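Table Clearing with Two-Arm Units: Good Practice for Home and Test Kitchens

Last reviewed 26 Oct 2024

These tips supplement the Urnon household handling standard. They apply to plates, cups, bowls and flatware on an ordinary dining table, and they assume that the operator has already completed the start-up checklist.

Before the first pick

Keep the table at its usual height and do not move it once the arms have been set. Items should stand at least 2 inches from the table edge. Sharp knives and chipped dishes are removed by hand before the arms are switched on.

Wipe the gripper fingers with a damp cloth and dry them fully. Grease on the pads is the most common cause of a dropped plate. Check the wrist camera at the same time — a smudge on the lens is easily missed until the gripper is close to the dish.

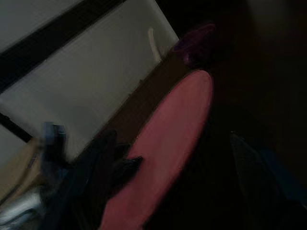

Approach speed should be lowered for the last part of any reach. The Skillell controller has a slow setting for this purpose, and it should be left on whenever glass or ceramic is in use. Cables must have enough slack for the full reach of each arm but should not rest on the tabletop.

Setting out the table

Leave a clear space on at least one side of each plate so that a finger can reach the rim. Spoons and forks may overlap, but they should be cleared after the larger pieces. New users should begin with no more than 12 items.

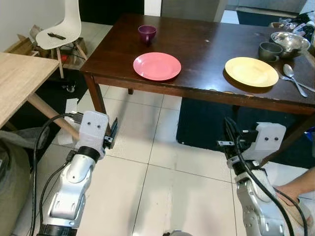

Plates, mugs, a mixing bowl and flatware on the dining table, with both arms in front.

Anyone who needs to reach toward an arm must first tell the operator, who pauses motion and confirms the pause aloud. Long sleeves are rolled up and bracelets taken off.

Lifting and carrying

Plates are held by the rim. Wait for the grip to settle before turning a plate on edge, and keep the second gripper well away from it until the turn is complete. Food scraps are removed beforehand.

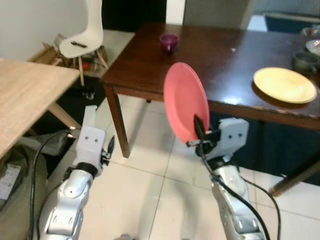 Seneviratne Household Automation Team — Safe Practice Pages

If a plate slips, stop both arms. Do not try to catch it. Sweep the floor before work resumes, and record the drop on Form 251.

Pads are inspected after every 20 sessions and replaced if the surface is shiny or torn. Replacement pads are ordered through Gondico. The next revision of this page is planned for August.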